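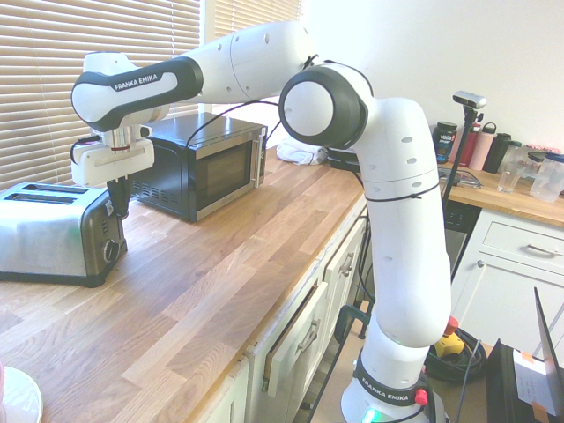 Greklow is opening its kitchen counter workshop in Pearce, and I get to be the one to tell you! I run the small-appliance side of things at Greklow, which means I spend my working life on the stuff people leave plugged in all year: toasters, microwaves, kettles, the lot. Take the pair on this butcher-block counter, a brushed steel two-slot toaster with its black knob on the end panel, and a black microwave with a steel door frame right behind it. I'd bet a lot of you have some version of that at home. It's a very normal way to set up a kitchen, and it's the kind of corner we want to help people get more out of.

PEARCE, 2022-09-12

So, the news. Greklow is starting a run of hands-on evening sessions at our Pearce showroom, all of them on the few feet of counter where breakfast gets made. We're calling the series Fotano, after the little street where we had our first shop (long gone, it's a dry cleaner now). There are 8 sessions in the series, each one lasts two hours, and you can come to one or come to all of them. We won't be selling you anything on the night. The register is in the other room and it'll be switched off.

The idea came out of our spring survey. In April we asked customers on our mailing list what bugged them most in the kitchen, and 556 people wrote back, some of them at real length (thank you, I read every one, including the four-page letter about crumbs). I was expecting complaints about ovens. What I got was page after page on counters: the toaster that lives in front of the microwave, so you're reaching over it every time you want to warm up soup. Cords that don't quite make it to the outlet. Wood counters that people love and are a little scared of.

That last one gets a whole evening. Butcher block is a lovely surface to have under your hands, but folks worry about it, and they've usually been told three different things about oil. We'll have boards out for you to sand and oil yourself, so wear something you don't mind getting greasy. Our partners at Ostach are supplying the wood and the oil, and they're also lending us the long benches, which is great because ours wobble.

Another evening is all toasters. How to empty a crumb tray without wearing it, how to get fingerprints off brushed steel (wipe with the grain, soft cloth, a drop of dish soap, then dry it right away), and how much space to leave above the slots. Please unplug it first and let it cool all the way down, and never go in there with a fork! Bring your own toaster if you'd like to. I'd love to see them. Mine is older than my marriage and only browns on one side.

The microwave session covers smells, splatters, the glass in the door, and where the thing should stand. A lot of models have vents on the side, so pushing one tight up against a wall or a bread box isn't a great plan, and your manual will tell you how much room yours wants. If you've lost the manual, bring the model number and we'll look it up together.

The rest of the series goes through drawers, shelves, lighting, small kitchens, shared kitchens, and a final night where you bring a photo or a sketch of your own counter and we move things around on paper until it works better. That one is my favorite. I did it with my own place last winter and ended up getting rid of a juicer I hadn't touched since we moved in.

Sessions are free and open to anyone over 16. Groups are kept small so that everybody gets bench space, so do book ahead, either at the front desk of the Pearce showroom or by replying to any Greklow newsletter. Tell us if you need a seat with a back or a lower bench and we'll set one up before you get here. Coffee is on us, and there will be toast, obviously.

Reporters and local bloggers are very welcome to sit in on any evening. Just let the front desk know which one you want so we can hold you a place, and bring an apron if it's the oil night.

About Greklow: We sell and service kitchen equipment for the home from our showroom in Pearce. The Fotano evenings are run by our own staff, with materials from Ostach.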